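Hat Rack Task, Part 2: Setting Up the Table and Recording Demonstrations

Arash Nikzad, Altedska shared workshop

Part 1 covered printing and assembling the two hand-held grippers. This part covers the table, the objects, and the recording procedure for the hat-hanging task. The task has two objects, a sun visor and a baseball cap, and one target, a spinning wire rack with two tiers. Project files are in the Zandadeck folder on the workshop server.

What you need

Two assembled grippers with marker plates and cables
Recording computer with Stodel installed
Table with rails on both sides
White wire spinning rack
One visor, one cap
2.5 mm hex key, masking tape, lint roller

Step 1. Check the linkage

Open and close each gripper through its full travel ten times. The links should move together and the jaws should meet flat. If one side lags, loosen its pivot screw an eighth of a turn and try again. Do not oil the pivots. Oil ends up on the fabric and changes the grip.

Remove old threads from the jaw faces between sessions. A few strands do not affect closing, but a thick mat of them will.

Step 2. Set the jaw closing position

Stodel reads jaw opening as a raw count. With the jaws fully open, my left gripper reads 372. Fully closed on nothing, it reads 63. Write down both values for each gripper and enter them in the calibration file. Do not copy mine.

Next, pinch a folded fabric band at its middle and read the count again. Use the band of the visor for this, not a flat cloth. A band folds into a peak between the jaws and takes up more room than a single layer. 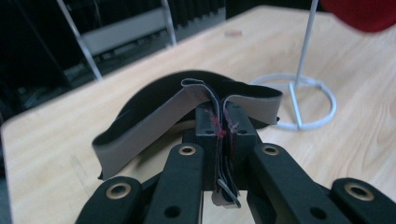
Visor band pinched between the jaws, rack base to the right.

If the band slides out when you lift, move the grip point toward the middle of the band and repeat. Pinching near one end lets the other end swing, and the brim then hits the rack on approach.

Step 3. Place the rack

Put the rack near the middle of the table and mark the outside of its base ring with two short pieces of tape. Remove the tape once the position is saved in the session file. Spin the rack by hand before each block of recordings so that the spokes do not always start at the same angle.

Step 4. Place the hats

Keep one hat on each side of the rack. Vary the pose between recordings: brim toward you, brim away, cap on its side, strap folded under or extended. Leave enough clearance from the rack for the open jaws to get in without touching the spokes.

Step 5. Check tracking

Hold both grippers over the table and turn each wrist slowly. Stodel shows a green bar for every plate it can see. If a bar drops out during a normal reach, change your elbow position before you change the plate angle. Route the cables away from the hats. A cable that drags across a brim will move it, and that recording has to be thrown out.

Start each recording with both grippers at the near side of the table and the jaws open, one gripper to the left of the rack and one to the right.
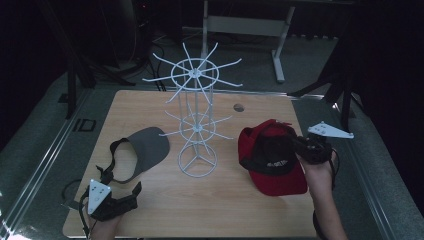
Step 6. Record

Press the foot switch and wait for the tone. Reach, grip, lift, and hang the first hat on a spoke, then open the jaws fully before backing out. Repeat with the second hat. Return both grippers to the start position and press the switch again.

Work at a steady pace. Pauses longer than 5 seconds are flagged by the Akinola import script and have to be trimmed by hand. If you drop a hat, stop the recording, reset, and start over.

My first set was 218 recordings, made over several evenings in July. Recheck the open and closed counts at the start of every session. Mine drifted whenever a pivot screw worked loose.

Part 3 covers trimming and export.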